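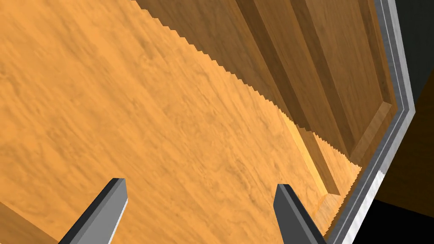
A simulated gripper over a simulated wood surface, with paneling beyond it.

Can a Robot Do It Yet? Wood, Drawers and Wiping Down

Every January this page gets the same letter in different handwriting. The writer has seen a clip of a robot doing something domestic, the writer has a kitchen that needs doing, and could we please say whether to hang on another year before buying a new sponge. My advice is to buy the sponge. But the letters are fair, and I did spend a good part of the winter pestering people who work on this stuff, so what follows is the state of things, chore by chore, with tips for the person who will be doing the chore in the meantime. You know who you are.

Wiping a wood surface

Most of the practice goes on inside a computer, where wood has grain but has never met a coffee cup. Natsumi Katayama builds practice rooms of this kind at Platgate, and she told me the wiping motion is the easy part. A machine can go back and forth over a flat board all night without a word of complaint. Knowing when to stop is harder, and so is telling a stain from a knot. I have a relative with the same trouble.

Until then: damp cloth, well wrung, with the grain. Dry it right after with a second cloth. For white rings, try a dab of plain mayonnaise left on for an hour, then wiped off and buffed. Test it somewhere hidden first. Do not use the green side of the sponge on anything you have oiled, varnished or inherited.

Verdict: nearly, if you own one large table and never put anything on it.

Panels, grooves and ledges

Raised panels are lovely to look at and were plainly designed by someone who employed other people to dust. Two stiff fingers are a poor match for a narrow groove. So are ten soft ones, in my experience, which is why you want a dry paintbrush, the two-inch kind, kept for this job and hidden from whoever paints in your house. Brush downward and have the vacuum running underneath.

For greasy grooves near a stove, a drop of dish soap in a bowl of warm water and an old toothbrush will do it. Squeeze the brush out before it touches the wood. Water that sits in a corner joint will swell it, and then the door sticks, and then you are reading a different page of this site.

Kenta Aoki refinishes cabinets and was offered a trial of a sanding arm called the Gurnex last year. It did flat doors beautifully. He gave it one paneled door and it rounded off every crisp edge with great consistency. He has gone back to a folded scrap of 220-grit and a podcast.

Verdict: no.

Opening a drawer

You would think this was the simple one. Pull, and there you are. But a drawer can be pulled crooked, and an old drawer insists on it. The trick you learned by the age of five, lifting a little and wiggling, is a delicate piece of work when somebody has to write it down for a machine. Doaa Cherkaoui tests arms for a company called Marikar, and on the telephone she described one attempt that went 3,674 tries in simulation before the real thing met a real kitchen. The real kitchen had a dish towel jammed at the back.

For your own sticking drawers, rub a plain white candle along the runners. On metal slides, wipe off the old gunk first with a rag and a little mineral spirits, then use a dry lubricant. Cooking oil works wonderfully for two weeks and then turns to glue. If the drawer still binds, take it out and look for the shiny spot on the side. Sand only there, a few strokes at a time.

Verdict: yes for new drawers on good slides. Mine, no.

Putting things away

Picking up a cup is one question. Deciding where the cup lives is another, and in my house it has never been settled between the humans. Ľudovít Ondrejka runs the tool room at a furniture shop in Nernurby and has a small machine that fetches router bits from a rack. It is right practically every time – provided that each bit went back in its own hole, a job done by Ľudovít.

His tip is worth stealing whether or not you own a robot. Trace the outline of each tool on the board with a marker. A missing chisel then leaves a chisel-shaped accusation on the wall. It works for kitchen utensils too, on paper liner in the bottom of a drawer.

Verdict: it will fetch. You will tidy.

What it costs to wait

A reader, Marichka Savchuk, wrote to say she had put off stripping a sideboard for two years on the theory that something would come along. Nothing did. She did it over a long weekend with a card scraper and reports that 55 minutes a side was enough once she got the angle right. Tilt the scraper away from you until it makes shavings; if you get dust, the edge needs turning again. Thumbs get hot, so stick a fridge magnet on the back of the blade.

Next month: gutters, and the machines that have fallen out of them.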